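This site uses cookies to help us improve your reading experience. Accept all | Manage settings

4. What people carry just in case

I should say first that I never meant to write about bags. The diary study was supposed to be about waiting: what people do on the Rinport to Plaltby ferry when the crossing is late, who they talk to, whether they go and stand outside. But when I sat down with the diaries (117 of them, some in lovely handwriting and some in mine, taken down over tea), people kept telling me about the things they had with them. One woman gave the delay a single line and then spent a page and a half on her spare cardigan. After a while I gave in and went back to the start with a different coloured pen.

The phrase that comes up over and over is "just in case". It turns up in 37 of the diaries, sometimes three or four times on the same page, and it covers a huge range of stuff. There are plasters, tissues, a second pair of glasses, biscuits for a child who is now at university. I've kept the phrase as the name for the whole group, partly because it's what people said and partly because every cleverer name I tried (contingency items was one, I'm sorry) sounded like something from an insurance form.

It helps to split these things by whether their owners could tell me what the case was. With some, they could, straight away. An umbrella is for rain. A phone charger is for the flat battery that everyone on that boat seems to have had at least once, usually while trying to ring for a lift from the Plaltby side. With others the answer wandered off. I'd ask what the spare carrier bag was for and hear about shopping, then about sitting on damp benches, then about a mother who had a drawer full of them, and by the end we'd be talking about the mother.

The folded carrier was the favourite by a long way, and it's worth staying with it for a bit (Figure 2). It weighs nothing, it lives at the bottom of a coat pocket and it can be turned to almost any job. People used theirs for wet swimming things, for windfall apples, for keeping a library book dry, and in one case for a very small amount of sick. Several said they felt oddly undressed without one. I had expected bags-for-life to have pushed the thin sort out by now, but the diaries suggest the two live side by side: the strong one is for shopping you've planned, and the flimsy one is for whatever happens to you.

Figure 2. Carrier bag on a white table top.
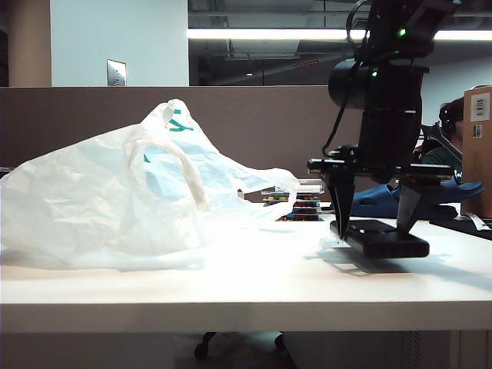
What I found harder was deciding when a thing stops being just in case and becomes simply something you carry. Tullio Pace and I went back and forth on this for most of August. His view was that use should settle it - if you take the item out on most crossings, it belongs with your keys and your purse. Mine was that the owner should settle it, and if somebody says their gloves are just in case then they are, even if they put them on every morning of the winter. We ended up coding it both ways. The two versions disagree far less than either of us had hoped, and the places where they do disagree are nearly all to do with clothes.

The other awkward group is borrowed things. Redon's café, on the Rinport quay, lends out blankets in cold weather, and quite a few of them cross the water and come back a week later. Are those carried just in case? I left them out, though I still change my mind about it whenever I reread the entries. One man had taken the same blanket over and back 12 times without unfolding it.

Chargers and batteries need a paragraph to themselves because they behave differently from everything else in the diaries. A plaster gets offered to strangers without a thought. So do tissues, mints, a pen. A power bank is lent, but with conditions, and the conditions are often said aloud: only until the slipway, only to half, don't wander off with it. I think this is because it's the one just-in-case thing that visibly runs down as you share it. You can watch your own case being used up by someone else's. Older passengers were on the whole more relaxed about this, but they were also less likely to have brought one, so I wouldn't lean on that too heavily. Figure 3 gives an idea of the flat, pocketable kind I mean, for any reader who has managed to live without.

Figure 3. Black power bank with a round pad on its top face.

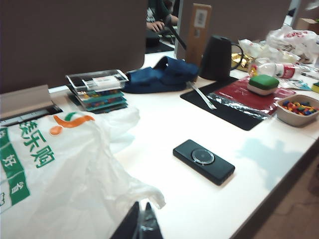

Natalina Sartori read a draft of this section and told me she thought I was being too kind to the lenders. In her own crossings, she wrote, the conditions come before anybody has even asked, and she takes them as a polite way of saying no. She also wondered whether the tissues are given freely or whether people are just glad to be rid of them. I can't rule either of these out from the diaries. People wrote down what they lent and rarely what they had talked their way out of lending, and I didn't think to ask.

She's right as well that I've said very little about weight. Somebody has to carry all this, and in families it was nearly always one person, with the rest of them strolling on board empty-handed and asking for the biscuits before the ropes were off. I had put that down as a point about fairness and meant to leave it for Section 6. Reading the entries again, though, some of the carriers plainly enjoy it. "I like being the one who's got it," one of them wrote, and she had underlined got.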